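动态 > 制造与自动化 > 长帖

接着上周关于配料区的那条往下写。有人问Clurnero的备件配套工位上自动化以后人去哪了，我是这边的工艺工程师，只讲我经手的部分，不代表公司。

先说工位本身。配套就是把散件按清单凑成一套，摆进托盘，交给后面的包装。料号有368个在用，大部分是小件，形状杂，批量小。以前评估过两次传统方案，专机和治具的钱都算不回来，换型太频繁。

所以这次走的是另一条路：双臂，动作靠示教数据训练，不逐点编程。集成商是Jamlow，任务调度用Botura，我们内部把整个改造叫Veres线，虽然严格说它还不是一条线，只是几个工位加一间调试间。

调试间里目前跑的都是基础任务。彩色方块，堆叠，放到胶带标出的位置。车间里的人路过看到，第一反应是花钱买积木。这个反应我理解，但方块任务测的东西和配套直接相关：抓取姿态、放置时的松手高度、两块之间的对位误差。

松手高度值得单独说。手指张开的时候只要两侧不同步，件就会被带偏。方块带偏了，肉眼看得出来。换成垫圈，带偏一点可能就滑到隔壁格子里，到包装才发现，返工要拆整套。

还有一个细节，底下那块如果带斜面，上面的块能放多稳，取决于接触面留了多少，和抓的时候夹在哪儿。我们的料里有不少带斜面的壳体件，所以斜面块没有从任务里拿掉。Jamlow的人最初建议先只用立方体，成功率好看。我没同意。

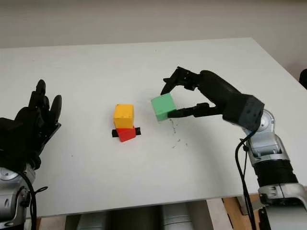 堆叠任务。黄块压在红块上，黑胶带标目标位，绿块还捏在右手里。

回到人的问题。改造之前，配套工位每班4个人，活是一样的：看清单，拿件，核对，放。班长是Delyth Gough，她做这个岗位的时间比我在厂里的时间长，料架上哪个位置容易拿混，她不用查系统。

现在的分工变了。一部分人转去做示教和复核，一部分人还在人工工位上，处理Botura判定为"不派给机器"的清单。这个判定规则目前很粗，按料号白名单，清单里只要有一个件不在名单上，整套就回人工。

这条规则的后果我事先没估到。简单的套件先被分走，留给人工的平均难度上去了。件数没变，单套时间变长，而计件标准还是旧的。第一个月的绩效表出来，人工工位集体掉了一截，看上去像是人变慢了。

Delyth拿着表来找我，没说别的，只问了标准工时是按哪批清单测的。我查了，是改造前的全量清单。问题就在这里。后来重新测了一轮，按难度分了档，差额补发。这件事如果没有她去翻，大概要拖到年底才会被发现。

做过产线改造的同行注意一下：分流规则一动，标准工时就要同时重测。这应该写进切换检查表，我们当时的表里没有这一项。

再说示教。很多人以为示教就是做一遍给机器看。操作上是这样，要求不一样。人平时配套，手是连续的，拿第二件的时候第一件还没完全放下，两只手的动作叠在一起。示教数据里这种动作很难用，起止点切不出来。

所以示教员要学的第一件事是改掉熟练工的习惯。放到位，停，松手，退开，再去拿下一件。对手快的人来说很别扭。有一位老员工试了几天后要求调回人工工位，理由是下班以后觉得自己不会干活了。我们给他调回去了。

反过来，新人上手示教反而快，没有习惯要改。但新人不知道哪些件怕夹、哪些面不能碰，采出来的数据动作干净，夹持点却是错的。目前的做法是一个熟手一个新手搭班，熟手定夹持点，新手操作。排班麻烦一些，数据可用率明显好。

具体数字不放，样本太小，而且任务一直在换，前后比不了。

下面讲维护，这部分是岗位变化里最实在的。

原来配套区没有维护工作。料架坏了报修，扫码枪坏了换一把。现在多了一整套末端的日常点检，落到了配套班自己头上，设备科只管本体和电气。

点检内容：指尖垫的磨损和脏污，连杆上的螺钉有没有松动，铰接处的间隙，线缆有没有被拉扯或磨到。写下来很短，做下来需要灯、放大镜和耐心。黑色零件装在黑色零件上，螺钉退出来半圈，正面看是看不出来的，要侧着打光。

我们现在每班开工前点检一次，另外要求示教员在感觉抓取"发涩"或"打滑"的时候随时停下来看指尖。这两个词不规范，我试过换成可量化的描述，没人用，又改回来了。

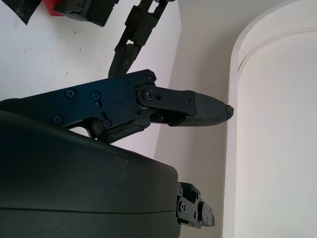

夹爪近处。前段指尖垫带细纹，尖端略有磨损，不太齐。

指尖垫什么时候换，目前没有定论。供应商给的是一般建议，没有针对我们这种小件的数据。磨损集中在最前端，夹方块时接触面大，影响有限；夹薄片件的时候用的恰好就是那一点，边缘不齐会直接变成角度误差。

我倾向按任务分别设阈值：大件任务允许尖端不齐，薄件任务不允许。设备科倾向统一阈值，到了就换，管理简单。两边都有道理，卡在备件成本归谁。归配套区，我们就会用到不能再用；归设备科，他们就会希望我们少报。这不是技术问题，我也没有立场一个人定。

暂时的处理是每次更换都在Botura里记一条，写明换之前在跑什么任务、操作员看到了什么。等记录攒够再谈。

这里有个副产品。点检记录是班组自己填的，措辞五花八门，但里面的信息比报警日志有用。报警日志只说抓取失败，点检记录会写"夹斜面件往左溜，尖上毛了"。后面这句话可以直接拿去排查，前面那句不行。

所以我在周三的例会上提过，点检记录的填写时间应该算进工时。现在不算，大家都是在交接班的缝里补。没有被否决，也没有批，会议纪要写的是"后续讨论"。我会继续提。

关于培训。Jamlow的培训课讲得可以，对象是工程师。坐标系、标定、力控参数，配套班的人听完很客气地说明白了，回到工位上还是来问我哪个按钮能停。后来是Delyth自己写了一份操作卡，正反一张，先写怎么停，再写怎么恢复，最后写什么情况下不要自己恢复。

那张卡我只改过一处措辞，其余原样贴在调试间门口。Jamlow后来要了一份电子版。

卡上有一条我当时觉得多余：机器停着的时候，手也不要伸到两臂之间去扶料。她坚持要写，因为人工工位上看到东西要倒，伸手扶是本能，越熟练越快。她是对的，这条现在是新人入岗第一天的考核项。

关于节拍。被问得最多，简单答：单套时间目前比人慢。Clurnero没有拿它去替掉白班的产能，现阶段的打算是夜里跑白名单里的简单套件，早班来了复核。复核要人，提前到岗的人要排班，排班要算津贴，这些都在谈。

夜里无人跑听起来省事，实际上把一部分错误攒到了早上。早班一上来面对的是整夜的托盘，里面哪一套有问题不知道。人做配套的时候，拿错件往往当场就纠正了，根本不会留下记录。机器不会犹豫，放错了就接着放下一件。

我们试过全检，早班的前一段时间全耗在里面，等于没省。现在改成按夹持力曲线挑异常套件，再加随机抽检。挑出来的异常里有不少是误报。夜班试跑连续做了11天，复核的人从第二天起就在抱怨误报，抱怨得很具体，哪几个料号总是被误挑，他们记得比我清楚。阈值后来就是照他们给的料号一个一个调的。

复核这个岗位本身也有问题。长时间看大部分都对的东西，注意力撑不住，这是老问题，跟机器没什么关系。原来配套的人是一边拿一边核，手在动，现在光用眼睛看。有人反映肩不酸了，眼睛酸。我们把复核切成短段，中间插点检或者补料，效果还在看。

岗位名称也还没改。系统里大家仍然叫配套工，工资等级按配套工定，而示教和点检实际要求的技能已经超过那个等级的描述。人事说要等岗位说明书，岗位说明书要我来写初稿。初稿写了，交了，里面没有用"协作"之类的词，只列了每班要做什么、判断什么、错了由谁兜底。

最后一项是最难填的。示教数据是张三采的，夹持点是李四定的，阈值是我设的，夜里放错一个件，算谁的。以前谁的章在清单上就是谁。现在清单上盖的是复核人的章，而复核人没有碰过那套料。

目前的临时规定：夜间自动套件的错件不计入个人质量指标，单独归到Veres线的账上。工段长签了字，有效期到线体验收为止。验收以后怎么算，没写。

几条回复统一答一下。

问为什么两只手都要装：配套里有一类件要一边扶住一边放，单臂要加治具，料号一多治具就管不过来。单件堆叠确实大多时候只用到一只手。

问方块任务什么时候结束：不会彻底结束。换了指尖垫，或者重新标定以后，都先拿方块跑一轮再上真料。方块掉了捡起来就是，壳体件掉了要报废单。

问有没有人因此离岗：到目前没有。会不会有，取决于白名单扩到什么程度，这个我不知道，知道的人也没告诉我。班里问起来我也是这么答的。

问操作卡能不能公开：要问Delyth，不归我。我问过了，她说等她把恢复那一段重写完，现在这版的第二步和换过的面板对不上。

下一条写白名单的准入标准，草稿还差薄片件那部分的数据。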